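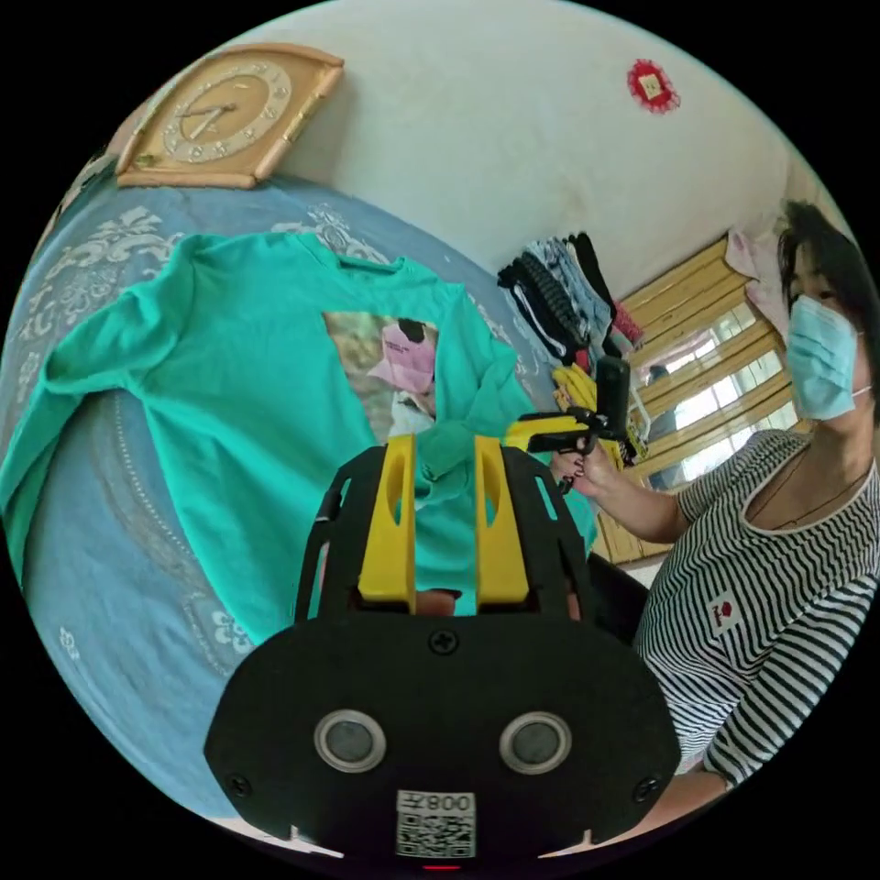 Speaker notes - hand-held grippers, shop evening at Grullholm, 8 Feb 2019

Slot is 20 minutes plus questions. Clicker is flaky, stand near the laptop.

Slide 1 - title

Say name, say I build in the back half of the Grullholm workshop, the bench by the drill press. Say the project is called Radus and has been going since June. Thank the people who lent me taps and never got them back.

Slide 2 - what I wanted

A pair of grippers a person can hold and work with, one in each hand, so that two people or one person with both hands full can do a cloth job the way a two-armed robot would have to do it. Each one carries its own camera. The person squeezes, the fingers close, the camera records what the fingers were doing. Later the recordings go to training for an arm.

The arm is not part of tonight. I have one half built and it does not move yet. Say that early or all the questions will be on the arm.

Slide 3 - why cloth

Cloth was the hardest thing I could get for free. A block stays the shape it is. A shirt changes shape every time you touch it, and the part you want to grab next is often under the part you just let go of. If the fingers are any good on a shirt they will do fine on a sponge or a bag.

Also a bed is a good work surface. Big, soft, and the fingers can push down into it without bending anything.

Slide 4 - fingers

Yellow filament. The first spool was black and I could not tell finger from housing in the recordings, so I changed it. Pass the box of old fingers around at this point and ask for it back.

Version one was solid and too stiff. It picked up a shirt fine and also picked up the bedspread. Version two had slots cut through it, and bent so far that the tips crossed. What I have now is slotted with thicker outer walls. Print it lying on its side. Standing up, the layers split at the root, and I have a bag of those too.

Longest finger so far lasted 424 squeezes before it cracked. The one before that got to 249. I counted with a clicker counter, so allow for me losing my place.

Slide 5 - frame

Open cage in black, slots down the sides. I started with a closed shell because it looked better. The camera could see much less past it, and lint got in behind the fingers and stayed there. Cutting it open fixed both. It also cut the print time, which I was happy to take.

Mention the screws. All the same size now, all from the same bag. In the early version there were three kinds and I stripped two of them.

Slide 6 - in use

Leave this one up for a minute and let people look.

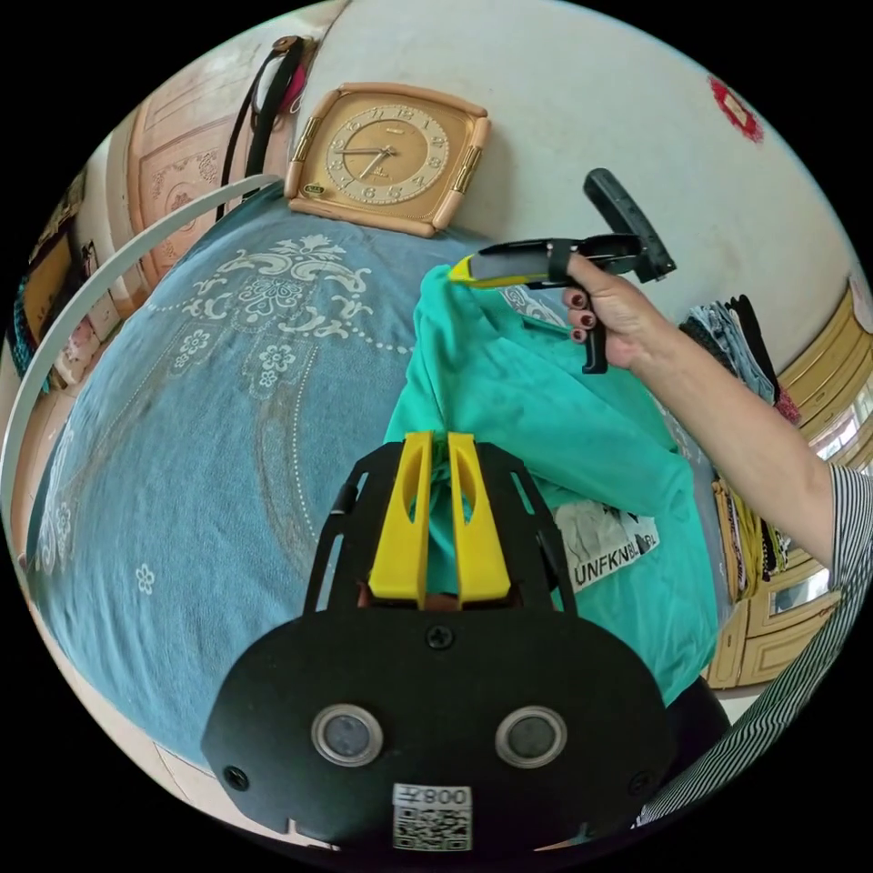

Bořivoj Šimko asked at the dry run whether the pinch should not be made with the very tips, since a person picking up a sleeve uses fingertips and a robot that takes a deep bite will drag up whatever is underneath.

Answer I gave: yes for thin cloth on a hard table, less so on a bed. On a bed you have to go down a little to get anything. What helped more was teaching people to come in flatter and close slower. Bořivoj still thinks the tips should be narrower. He may be right, and I have a narrow pair drawn but not printed. If he is in the room, let him say it himself.

Slide 7 - two grippers, one shirt

Two grippers on the same shirt is where the useful recordings come from. Points to make:

Both sides have to keep some tension or the middle drops and you lose the fold.

Call the move out loud. "Up" and "over" are enough. We tried longer commands and people talked over each other.

Whoever has the collar leads. If neither has the collar, agree first.

Let go at the same time. One side letting go early gives you a heap and a wasted take.

Shirts with a print on the chest are easier to work with afterward. You can tell front from back when you go through the recording. Plain shirts took me nearly twice as long to label.

Slide 8 - labels

Every unit gets a sticker with a code, and the code goes in the log with the take. I skipped this for the first batch and ended up with 13 recordings I could not match to a gripper. They are still on the drive. I will not be fixing them.

Put the sticker on the housing, never on the cage. The cage gets swapped.

Slide 9 - cameras

Wide lens. You get the fingers, both hands if you are lucky, and most of the room. The edges bend a lot and straight things go round. Fine for this. Do not try to measure anything out there.

Wipe the lens between takes. Cloth sheds.

Bright is the name of my exposure script, in case anyone asks why the folder is called that. It sets exposure once at the start and locks it. With auto exposure on, every time someone faced a window the shirt went dark.

Slide 10 - what is left

Narrow fingers, see above.

A lighter handle. After almost an hour my wrist is done.

Imar, the sorting program, needs rewriting. It works on my laptop only.

The arm.

Slide 11 - questions

Put both grippers on the table with the green shirt and let people try. Spare fingers are in the coffee tin. Files are on the shop drive under Radus, the folder without a date is the current one.

If there is time left, show the cracked finger video. Sound off.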